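Guides > Around the house > Painting a room > Questions I get asked

Painting a small room: your questions

Posted 2024-08-27 by the Sudance blog

Print this page | E-mail this page

I wrote up the box room in May and I've had a steady stream of messages about it ever since, which is lovely, but I keep typing the same replies. So I've put the lot on one page. I'm not a decorator! I've painted every room in my own house in Prulstead, a few of them twice, and I've helped out at my sister's in Torkport, and that's the full extent of my training.

Do I really have to wash the walls first?

Yes, sorry. I skipped it in the hall and the paint peeled off by the light switch in a strip as long as my hand, right where years of fingers had been. Warm water with a bit of sugar soap, a big sponge, then again with clean water. Leave it overnight if you can bear to. Kitchens want doing twice, especially above the cooker.

How much paint should I buy?

Measure the width of each wall, add them up, times by the height, and take off a bit for the door and window. The tin will tell you how far a litre goes, but I find that figure is a cheerful one, and on old plaster you'll get less. I'd always rather have half a tin left over for touching up. If you need two tins of a mixed colour, buy them together and stir them into one big bucket (borrow one if you have to), as two tins mixed on different days can be a shade apart and you will see it, always in the middle of the longest wall.

What did the whole box room cost you?

£328, but that includes a new blind, a carpet offcut and a curtain pole I didn't need. Paint, rollers, tape and filler were the smaller part of it. I had a quote for getting the room done by somebody else and it was £619 without the carpet, so I was quite pleased with myself for at least a week.

Cheap brushes or good ones?

Good brushes, cheap trays. A bad brush leaves its hairs in the paint and you spend the evening picking them out with a fingernail. I have two decent brushes, one wide and one with a slanted end for edges, and they've done every room. Wash them properly, comb them with an old fork, and hang them up by the handle.

Where do you get your paint?

Mostly from Quaye on the Torkport road, where they'll mix to match a scrap of cloth or a bit of old wallpaper. Nobody's paying me to say so. They also sell little sample pots, and I've bought far too many of those. I have a shoebox full.

Which bit do you paint first?

Ceiling, then walls, then woodwork. I know people who swear by doing the woodwork first and they're probably tidier than I am. I cut in one wall at a time and roll it straight away while the edges are still wet, because if I go round the whole room with the brush first I get a sort of picture frame showing through afterwards.

Is masking tape worth it?

For skirting boards and window frames, yes. Press the edge down hard with something flat (I use an old library card) and pull it off while the paint is still a bit tacky, slowly, back on itself. If you leave it for days it brings little flakes with it. I left mine on for a fortnight once while we were away. Never again.

Why does my colour look different at teatime?

Light! This catches everybody. One tin of lilac can go dusty blue in one part of a wall and nearly silver in another, and it'll swap about as the day goes on. Paint your sample on a big sheet of lining paper, at least as wide as your arms, and move it round the room for a few days. Look at it before breakfast and again with the lamps on. Little squares on the wall are no use to me at all, I just end up seeing whatever colour is next to them.

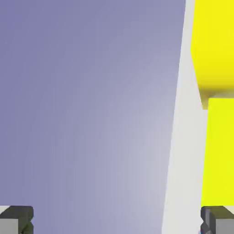

Matt or something shinier?

Matt for me, nearly everywhere. It hides lumps, and my walls are mostly lumps. The trouble is it marks if you so much as lean on it, so for the hall and stairs I went for one of the tougher washable sorts and paid the extra. Bathrooms need proper bathroom paint. I tried to use up some ordinary emulsion in ours and it went spotty before Christmas.

How long between coats?

Whatever the tin says, plus a bit if it's damp out. If it feels cold to the back of your hand, give it longer. I usually do one coat in the morning and one after tea with the window open, and then sleep in another room.

What do I do with the leftovers?

Bang the lid down with a mallet and a scrap of wood, write the room and the date on the side, and keep it somewhere that doesn't freeze. A jam jar is handy for small amounts. Our tip won't take liquid paint, so for the dregs I stir in sawdust and let it go solid with the lid off. Check what yours will accept before you load the car.

Can I paint over wallpaper?

You can if it's stuck down well and you don't mind seeing the joins. I did it in the back bedroom and it's been fine, apart from one corner that bubbled and needed slitting and gluing. Woodchip I'd just paint and leave alone, life is short and there's a lot of woodchip.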